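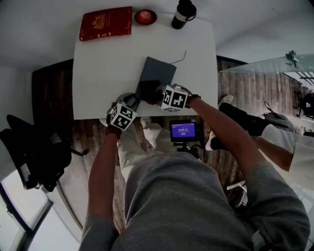
Notebook, book, apple, travel mug: one of the tables at Staritz.

Table-Tidying Sessions - People Wanted, December and On

Hi! I run the desk and table sessions at Dromcombe, and I'm looking for people to come in and do very ordinary things with very ordinary stuff. Put the mug by the book. Open the notebook, shut the notebook, slide it over to the other side. Move the apple out of its dish and put it back. If you've ever cleared a table so you could get some work done, you have all the experience I need.

I've been doing this for a while now and I still like it a lot, so forgive me if this runs long. I'd rather you know what the day is like before you write to me.

What we're doing

Dromcombe is a small outfit that studies how people arrange things on tables. Desks mostly, kitchen tables sometimes. We want to see how a person reaches for a thing, where they set it down, what they push out of the way first, and whether they use one hand or two. You'd be amazed how different people are! One person squares every book up with the corner of the table before touching anything else. The next one makes a heap and sorts it out from there. I'm a heap person myself, for the record.

You'll stand at a white rectangular table with a handful of things on it, and I'll give you a card with a short task. Some cards are very plain ("put everything on the left half"). Some are looser ("get the table ready for someone who needs to write a letter"). I like the loose ones best and so do most people who come in. There isn't a right answer on any of them, and I won't be grading your taste.

You'll wear a marker cube on each hand, held on with straps. They're printed with black and white squares so we can follow your hands as they move. Your fingers stay free enough to pick things up, but it does take a few minutes to get used to them, so the first couple of cards are practice and don't count for anything. If a strap bugs you, say so and we'll redo it. We've got plenty of time for that.

What's on the table

It changes every session. I pick from the shelves in the morning, and I try to mix shapes so that nobody gets bored: something flat, something round, something with a handle, something floppy. Notebooks, hardcovers, travel mugs, dishes, fruit, cables, scarves, pens, boxes of paper clips. We've built up a collection of 600 objects over time, mostly from thrift stores and from me going through my own closets. The cables are everybody's least favorite. They never stay where you put them, and I keep adding them anyway.

Fruit is real and gets swapped out often. Please tell me if you'd rather not touch a certain food and I'll leave it on the shelf.

Who I'm looking for

Adults, 18 and up, any background. You need to be okay standing at a table for stretches of time, with breaks, and you need to be able to pick up something as heavy as a full hardcover with either hand. Left-handed people, please, please write to me! I never have enough of you. I'd also love to hear from people who pack, sort or set tables for a living - servers, librarians, shop staff, teachers, anybody who has cleaned up after a room full of kids.

Glasses are fine. Long sleeves are fine as long as you can push them up a little at the wrist. Rings and bracelets should come off before we put the straps on, so maybe leave them at home. Wear shoes you like standing in. The floor is wood, it's nice to look at, and after an hour your feet will know it's wood.

You don't need to be neat. I get asked this a lot. People write to me and say, "I'd love to, but my desk is a disaster." Great! Come in. A room full of tidy people wouldn't teach us much.

How a session goes

You come to the Staritz building, second door, and ring the bell marked Boström. (That was the name of the company that had the floor before us, and the bell still works, so we left it.) I'll meet you downstairs. There's an elevator if you want it.

First there's some paperwork - a consent form, a payment form, and a short page about your hands: which one you write with, any old injuries, that sort of thing. Then we do the straps and the practice cards. After that it's 2 blocks of cards with a long break between them, and the break is a real one, with chairs, coffee, tea, and whatever cookies are around. Each card takes a minute or so, some less. I'm in the room the whole time or one of my coworkers is, and we reset the table between cards so you don't have to.

You're welcome to talk while you work. Some people hum. One thing I do ask is that you put your phone away during the blocks, on silent, in your bag. You can have it back in your hand the second we stop.

We record the table and your hands, from above. Your face isn't part of what we study. If it does end up in a recording, we blur it before anyone outside the team works with the material. The form spells out who gets to use the recordings and for how long, and I'll go through it with you line by line if you want. You can stop at any point, for any reason or none, and you'll still be paid for the block you're in.

Pay and hours

A full session, both blocks, pays $700 for the set of five visits, or you can come for a single visit and be paid a fifth of that. Most people do all five. Visits are half a day each. Mornings start at 9:00 and afternoons at 1:30, and you can mix them. We pay by bank transfer after each visit, and there's up to $30 per visit on top for travel if you keep your tickets or tell me how far you drove.

If you get to your third visit and you've had enough, that's okay, just let me know so I can offer the slot to somebody else. I keep a waiting list and those folks are always happy to get a call.

We start in December and keep going until the slots are filled. I have more afternoons open than mornings right now, so you'll probably hear back faster if you can do afternoons.

Also wanted: one table helper

Separate from all of the above, I'm looking for one person to work alongside me on the resetting side. It's part-time, paid by the hour, and it's the job I started in, so I can tell you exactly what it's like. You stand next to the table, you get everything back to its starting place between cards, you fetch the next set of things from the shelves, and you keep a log. You help people with their straps. You wash the mugs. You have to be patient and friendly with someone who has just been asked to move the same apple for the ninth time.

A good memory for where things go helps a lot. So does a bit of a fussy streak. If you'd like this one, put "table helper" in the subject line and tell me about any job where you had to put things back in order over and over. Stocking shelves counts. So does running a coat check.

How to write to me

Send a message through the Selanov sign-up page (look for "Dromcombe tables") and include:

Your first name and a phone number or email
Which hand you write with
Mornings, afternoons or either
Anything you can't or don't want to handle, food or otherwise
Whether the stairs or long standing would be a problem, so I can plan for a stool

No résumé for the participant spots, please. A couple of lines is plenty. I read everything myself and I try to answer within a few days, though it can take longer if a lot of messages come in at once. If you haven't heard from me after two weeks, write again and be a little pushy about it.

And if you have a box of odds and ends you were going to drop off at the thrift store anyway, bring it along to your first visit! I could use more things with lids.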